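Stasard 663 Goods-In Line

Home > Warehouse > Receiving > Stasard 663

Supplied and fitted by Modcombe. Price on request, as is the way with anything that arrives on a lorry.

What it does

The Stasard 663 is a conveyor and scanning line for small goods-in departments. Parcels go on at one end. It weighs them, reads the label, prints a stock sticker and sends each one down the correct lane. It doesn't get bored or ask whose turn it is to put the kettle on.

What it doesn't do

It doesn't open boxes. We say so early because our first customer, Skollbridge, had already told their staff that it did. Tape is still a job for fingers. We tried a cutting head called Gazi for two months and it was very good at opening boxes, along with whatever was inside them. Gazi is no longer in the catalogue.

What changes for your people

At Skollbridge the walking went first. The team used to carry every parcel to a desk, type in the number and carry it off again. Now the line brings the work to them, which they liked for a week, until they noticed it kept bringing it. We have since added a pause button at every desk, and it's the part of the machine we get thanked for.

Nobody lost their job. A few people lost the job they were used to and got a different one, with more unpacking, more checking and less typing. Talk to them before October stock-taking and not during it. Allow 10 working days for training, most of it spent learning to trust the lanes.

In the box

Main conveyor, 2 scanning arches, label printer, 10 lane dividers, pause buttons, and a manual that has been read by its author.

Desk work alongside the line

Unpacking desks are not included, as most sites have perfectly good ones already. Leave room for a basket for scraps and somewhere to put flattened card. Peeling off parcel tape by hand remains outside the warranty.

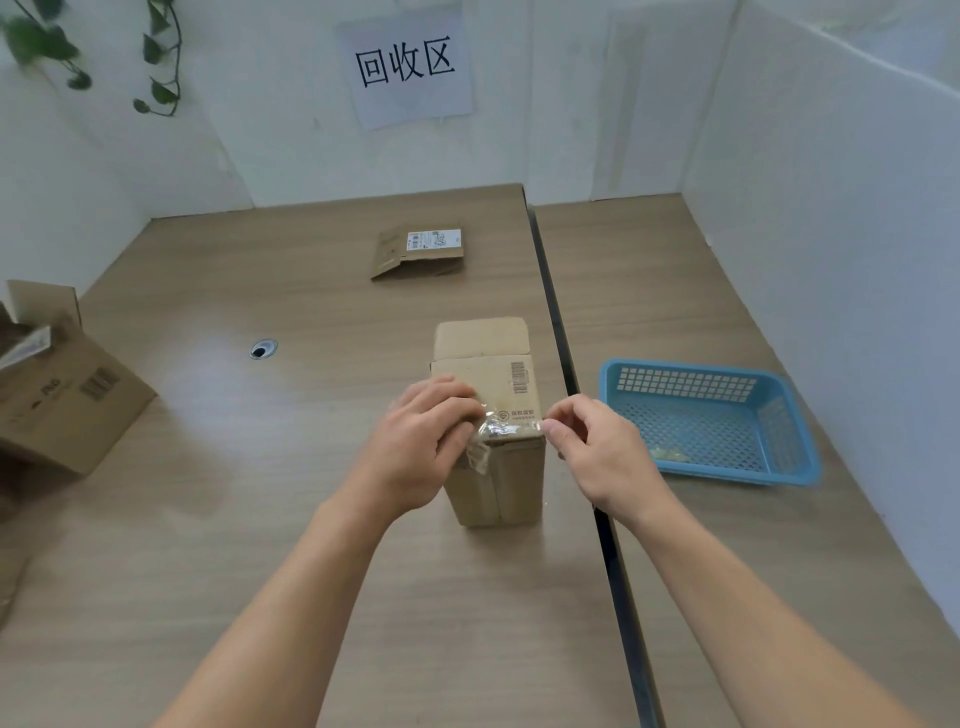
Delivery and fitting

Modcombe fits the line outside your opening hours wherever possible. We need a level floor, a standard socket and one person on site who knows where the fuse box is.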